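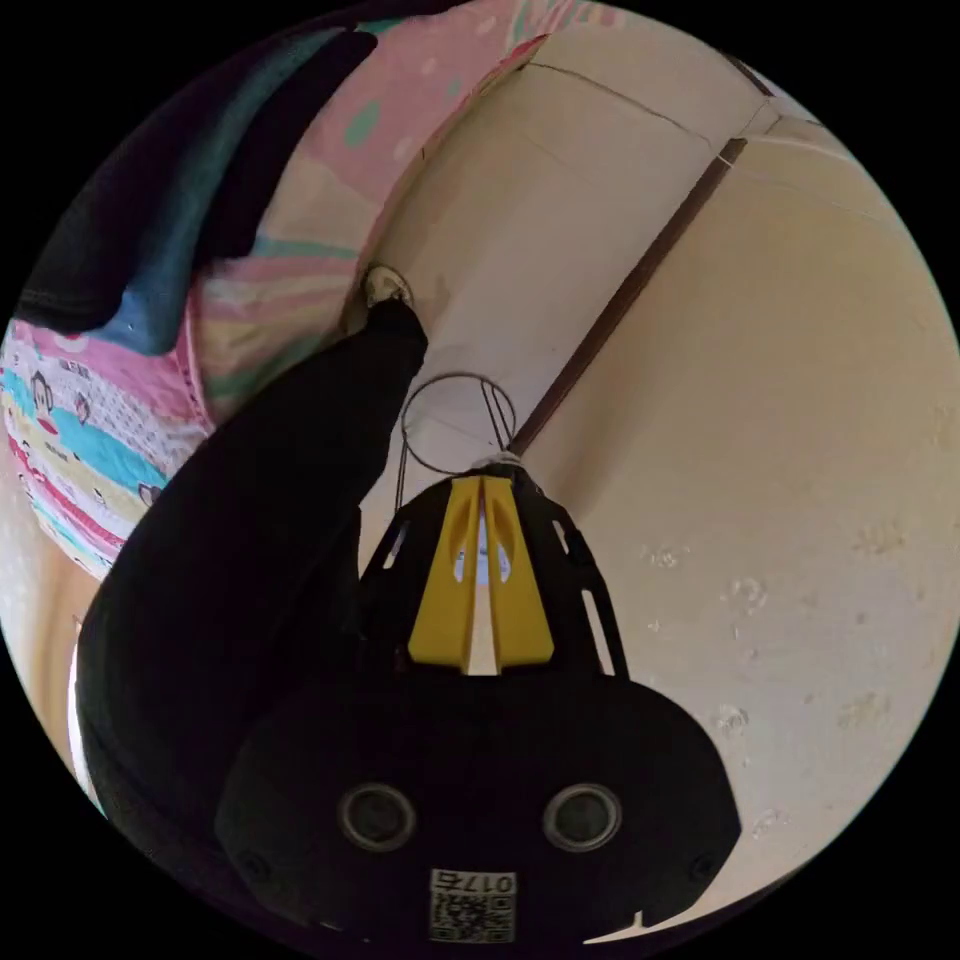 Wire hooks in inside corners have come up on the list before, and the advice in the archive is mostly wrong for plaster. I am working on the top of the back room, where two of the hangers are going up near the ceiling line. The piece in question is a thin dark wire loop, bent close to a circle, with a short straight tail running down from it. Against a pale wall the loop reads very clearly, so any error in the bend shows. The tail is the part that matters for fixing and the part most people cut too short.

On Tuesday someone wrote:

> I have the Brastik wire hangers and want to put them up high for
> trailing plants and one paper lantern. The room is old plaster over
> lath. Two questions. Do I bend the ring before or after the tail goes
> in the wall? And is the 28 mm tail enough, or should I buy the long
> ones from Wandport? The lantern weighs 171 grams with its cord.
> I don't own a tall ladder, only a two-step stool.

Bend first. Once the tail is in plaster, any sideways force on the ring goes straight into the edge of the hole, and old plaster crumbles there before the wire gives. I form the ring around a jar lid and close it with flat pliers, leaving a gap just wide enough to pass the cord. Then I straighten the tail on a hard surface. If it rolls without wobbling it is straight enough.

The 28 mm tail is fine where you hit lath and useless where you don't. In the gap between laths it holds in the plaster alone, and I would not hang anything there except the cord end of something already supported elsewhere. Probe with a fine drill bit first. You will feel the change when it reaches wood. Fill the misses before painting.

For 171 grams the wire is not the limit. I loaded one loop with a 1000 gram bag of rice overnight, tail in lath, and could measure no change in the ring. At 2000 grams the ring had opened to an oval by morning, though the tail stayed put. A second loop from the same packet did the same. A plant is another matter – weigh it after watering, with the pot and saucer.

Stay out of the last few centimeters of the corner. On my walls that strip is filler over older filler, and a drill wanders in it. The Baek corner plates get around this by spreading the load over both walls, but they need screws and they are ugly.

As for the stool, measure before you order anything. My own reach from two steps was short of where I wanted the loops. I borrowed a proper ladder for the drilling.

Does anyone have the Plurkby wire in the heavier gauge? I would like to know whether it can be bent by hand or needs a vise.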